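# Pink trees, tote bags and a whole lot of snack packs

Hello again from the packing corner! I promised a few of you I'd put up a page about the spring snack totes, and then April ran away with me, so you're getting it now (2024-05-15, for anyone keeping track). It's a short gallery this time. I have a lot more to say than I have to show, which won't surprise anybody who has ever stood next to me in a line.

For new people: the totes are the little canvas bags we put together for the Zindville reading weekend. Every family that signs up gets one at the door. There's something to nibble in it, something small to read, and whatever else we've managed to talk people out of. It started as a paper sack with a granola bar and a bookmark, and it has grown a bit every year. This spring the sign-up sheet closed at 610, a number I had to read twice and then go sit down with a cup of coffee.

## The wallpaper

I have to start with the walls, sorry. I love them so much. Three sides of pale pink with these great big trees all over, dark brown branches and then leaves in pink and mauve and tan, and when you get up close the leaves have patterns in them. Flowers, checks, stripes, paisley. It looks like somebody cut up a box of quilting scraps and hung them on a tree. There are butterflies too, and I'm fond of the one beside the trunk on the back wall, which is as patterned as the leaves are.

Florêncio Carvalho picked the pattern. I'll admit I voted for plain yellow. I thought all those trees would make my eyes tired by lunch, and I was wrong, and he has been very gracious and only mentioned it a few times. My sister wants the same print for her hallway and I've been asked to find out where it came from. (Florêncio, if you're reading, please check your receipts. She's not going to let this go.)

The creamy marble-look floor goes nicely with it, I think. Light colors are good for this kind of job. A dark crumb shows up right away and you can wipe it before it ends up stuck to the bottom of somebody's bag.

## The tote, the bowl, the cup and the jar

This is the part I get the most mail about. People want to know how we pack, and I always feel a bit silly answering because it's mostly just putting things in a bag. But all right!

The tote is plain white canvas with two handles. We went back and forth on printing something on the front and in the end left them blank, so the kids can draw on them at the craft table. Last year's had a logo, and I can tell you that I saw a lot more of the blank leftovers being carried around town afterward than the printed ones.

Small packages go in first. I like the see-through wrapping because you can tell at a glance what you've got, and a tote with its top open is so much easier to drop things into than one that keeps flopping shut on you. My trick is to fold the top edge down once before you begin, then flip it back up when you're done. It takes a second and it saves a good deal of muttering.

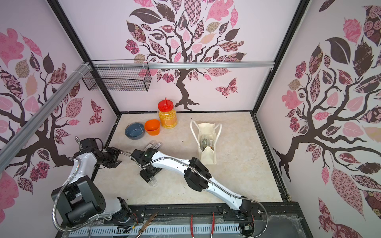
The other thing I do is keep the dishes toward the back and leave the front clear for whatever I'm packing next. I learned that one in my mother's kitchen in Coltness, where the counter was the size of a tea tray and she still turned out supper for 11 of us on Sundays and holidays. If something didn't need to be in front of you, it got shoved back. I still hear her when I set down a bowl in the wrong spot.

As for the jar with the red lid, yes, it's the one with the tall pointy spout, and yes, I'm still crazy about it. Clear sides, so you know how much of the yellow-orange stuff is left without opening anything. I went through three other jars before I settled on that style. One leaked, one had a lid only Florêncio could get off, and one I dropped on the steps at Fuentealba, contents and all.

The orange square cup and the blue-gray bowl don't match each other or anything else, and I've stopped minding. They look cheerful against the pink. I had a full matching set once, a present from the nice people at the Hesitz shop, and bit by bit it went home with people in the form of borrowed potato salad. If you have any of it, keep it! Enjoy it!

## The hanging basket

One more thing and then I'll let you go. The black wire mesh basket hangs up off the back rail, and I get asked what goes in it. The answer changes. Twist ties some weeks, spare labels other weeks, my reading glasses more than I'd like. I try to empty it whenever we change over to a new batch, so that nothing old gets mixed in with the new. It's nice having a spot for odds and ends that doesn't take up any floor.

## What's next

We have almost 30 totes still to fill for the late sign-ups, and after that the fall list opens. If you'd like to give us something for the bags, small and wrapped is best, and please nothing that melts. We had a chocolate year. I'm still finding foil.

Drop donations at the side door in Zindville any morning, or leave a note and I'll come get them. And if you know that wallpaper pattern by name, do write to me before my sister does.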